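The Ishida Plots

The survey began on the first dry day after the thaw. Emiko Shibata left the field station at Weltitz with the plot maps, two tapes, a box of aluminium tags and a hammer. The forestry office had asked for a recount of the Ishida plots before the felling licence came up for renewal, and the last count was old enough that its author had retired.

There were 18 plots on the north slope, each a square with a steel pin at every corner. The method was simple. Find the pins, run the tape between them, and record every stem thicker than a wrist. A live tree was given a tag at breast height. A dead tree was given a line in the book. A stump was measured across the cut and described as old or fresh.

She worked from the bottom of the slope to the top. The first plots agreed with the earlier record to within a few stems, as one would expect where beech had shaded out the younger growth. By the seventh plot the figures had begun to part. The old sheet listed 68 live stems. She found 51. The missing ones had left no stumps.

She checked the pins. All four were in place, rusted to the same depth, and the sides measured true. She checked the bearing. She went back down to plot six, repeated it, and got the same result as before. Then she sat on her pack and read the old sheet again, line by line, against the trees in front of her.

The old surveyor had written in a small upright hand. Each stem had a species code, a girth and a position, given as two distances from the south-west pin. Emiko took the first missing entry, an oak, and walked to where it should have stood. The ground was level. There was moss on it, and leaf litter, and under the litter a dark soil without roots. She pushed a steel probe in to its full length and met nothing.

She did the same for the next entry, and the next. By late afternoon she had probed every position and filled a page with the word "absent".

At Weltitz that evening she telephoned the district office and asked for Plovia, where the older files were kept. The clerk read her the summary. The Ishida plots had been laid out to settle a dispute over grazing. The estate had claimed 2,000 trees on the slope and the commoners had claimed fewer. The survey had found for the estate.

"Was the count checked?" she asked.

"It was signed," said the clerk.

She thanked him and wrote that down too, with the time of the call.

On the second day she took an increment borer and cored the largest beeches in plots seven to twelve. If trees had been removed from between them, the survivors would have had more light, and the rings would be wider for some years after. She laid the cores in grooved board, glued them, sanded them and counted under the lamp. The rings were narrow and even. They widened in wet years and narrowed in dry ones. Nothing had opened above those trees in the whole period.

She ate at the bench, with the cores drying beside her.

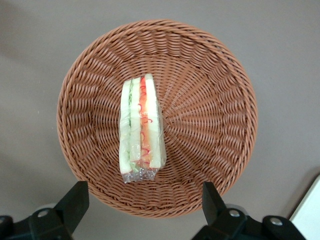 A wrapped sandwich in a round woven basket.

The report could be written in two ways. The first would state the present count and note a difference from the earlier survey, cause not determined. The licence would be decided on the present count, and the matter would end there. The second would state that the missing stems had never existed, and would attach the cores, the probe log and a copy of the old sheet. The estate's boundary with the common rested on that sheet. So did the licence.

She drafted the first version and found that it ran to half a page. She read it over. Every sentence in it was correct.

In the morning she climbed back to plot seven to collect the probe, which she had left standing at the position of the oak. Frost had lifted the litter slightly. She knelt and looked along the ground towards the south-west pin — it was a clear line, with no trunk to interrupt it. The old surveyor would have had the same view. He would have stood at the pin with the book open, and written "oak", and then a girth.

She pulled out the probe, wiped it and went down to start the second version. Under "Method" she put the probe first.

Related stories
The Weir Keeper's Ledger
Tosport, Low Water
Seed Store in January
A Fence at the Upper Common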